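Clarnbridge Women to play January cup tie at Prostton ground

Clarnbridge Women's Football Club has confirmed that its third-round cup tie against Zemoleck will be played at the main Prostton ground in January, and that players will receive the same match fee as the men's first team for the fixture.

The decision was approved by the club's board and published on 21/12/2022.

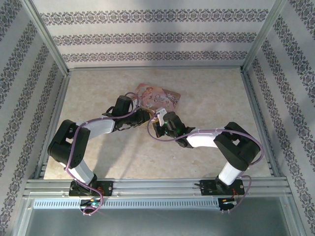
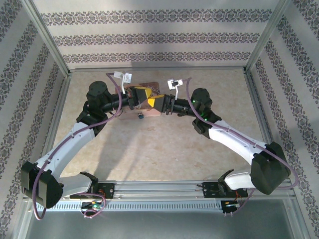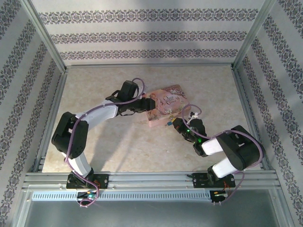
The tie will be the first women's match held at Prostton since the ground reopened, and the club expects a crowd well above the 466 who attended the last home fixture at the training pitch. Adult tickets will be sold on the day and in advance, with free entry for the first 100 children under 12 who come with a paying adult. Each of those children will be given a keepsake programme with short accounts of the team's earlier cup runs, written for younger readers. The programme will be called Once upon a Time, the same words that are printed on the lid of the pink box, and will be handed out at the east turnstiles. Further copies will be on sale inside the ground.

Under the new arrangement, match fees for cup ties will be paid at a single rate across both senior squads. The club stated that the change applies to this season's remaining cup fixtures and that league payments will be reviewed in the summer. Travel costs for away cup matches, which the women's squad has until now met in part from its own fund-raising, will be paid in full by the club.

Ditte Vídalín, the team captain, welcomed the announcement on behalf of the squad. "We have asked for this for three seasons and we are pleased that the board has agreed to it," she said. "The players want to repay it with a good performance. Zemoleck are a strong side and we will need the crowd behind us."

The supporters' association, which presented a petition with 163 signatures to the board in the autumn, said that it would continue to press for the same terms in the league.

Grímsdóttir, the club's kit supplier, will provide a new away strip for the women's squad before the match. The supporters' coach will leave from the Clarnbridge training pitch two hours before kick-off. Season ticket holders may reserve their usual seats at no extra charge by writing to the ticket office.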